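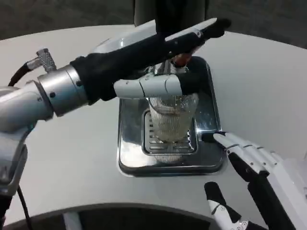 January
Irkirine Demonstration Office, to the demonstrations list

Re: Dispensing task, hold time and release

Dear colleagues,

The office thanks the Tichý site for its message, which is quoted below for those who joined the list after it was sent. We have discussed its contents with the Zorkcombe site and can now give a reply that applies to all sites recording the dispensing task.

The accepted set stands at 2,481 demonstrations. The contract with Carkudent calls for 4,000, and the closing month has not changed. A further 53 recordings are on hold pending the decisions set out in this message. They should not be deleted or re-recorded until the sites hear from us individually.

On the first point, the hold. Operators are to keep the left hand closed on the glass for the whole of the dispense, including while the glass is standing on the grate. We recognize that the grate will support the glass without help and that several operators find it more natural to open the fingers and wait. Both habits are present in the accepted set, and the policy trained on it hesitates at exactly this stage, with the fingers opening a little and closing again. Recordings in which the glass is released during the dispense will be moved to a separate folder from now on. They will still count toward operator hours.

On the second point, the right hand. The written procedure says that the right hand should be "at rest" and does not say where. Tichý keeps it beside the drip tray, while Zorkcombe has been returning it to the front of the table. Beside the tray is to be preferred. The operator should settle it there before the left hand brings the glass in, and should then leave it alone. Small corrections made through the gloves are easy to miss from the operator's chair, but they appear clearly in the joint record and are learned along with everything else.

On the third point, fill height. We are unable to agree to a fixed level for all recordings. Carkudent has asked for variation, and short pours are as useful as full ones. What is required is that the operator decide on the level beforehand and enter it in the log. An entry made after the fact tells us only what happened.

Ribbed glasses remain in use. The request to replace them with plain ones was considered and declined. Operators who have trouble judging the grip through the headset may ask for additional practice time, which does not need to be approved by this office.

Sites are also reminded that a demonstration begins when the operator takes control of both arms and ends when both have been handed back. Trimming is done here. Please do not trim recordings locally, even where the opening seconds contain nothing of interest.

The revised procedure will be placed in the shared folder under the same name as the old one. Printed copies at the stations should be replaced on the day it appears.

Irkirine Demonstration Office

On behalf of the Tichý site, the station desk wrote:

> To the Irkirine office and all sites,
>
> We write with three questions on the dispensing task, which 6 of our operators are now qualified to record.
>
> The first concerns the hold. Under the present wording, an operator may "place or hold" the glass beneath the spout. Our operators are divided, and reviewers at Zorkcombe have returned recordings of both kinds with opposite remarks. We would be grateful for a single rule.
>
> The second concerns the idle hand. Ours is kept next to the tray so that it stays within the operator's view. We understand that this is not done elsewhere and would like to know whether our recordings are affected.
>
> Third, we ask whether a standard fill level could be set. At present some operators stop with very little in the glass and others go on much longer, and new operators ask which of them they should copy.
>
> Finally, we would ask the office to consider plain glasses. The vertical ridges catch the light, and two operators have reported that the edge of the glass is hard to follow in the headset when it is near polished metal.
>
> We will continue recording under the present wording until we are told otherwise.
>
> Station desk, Tichý

Last updated: January, 4:15 p.m.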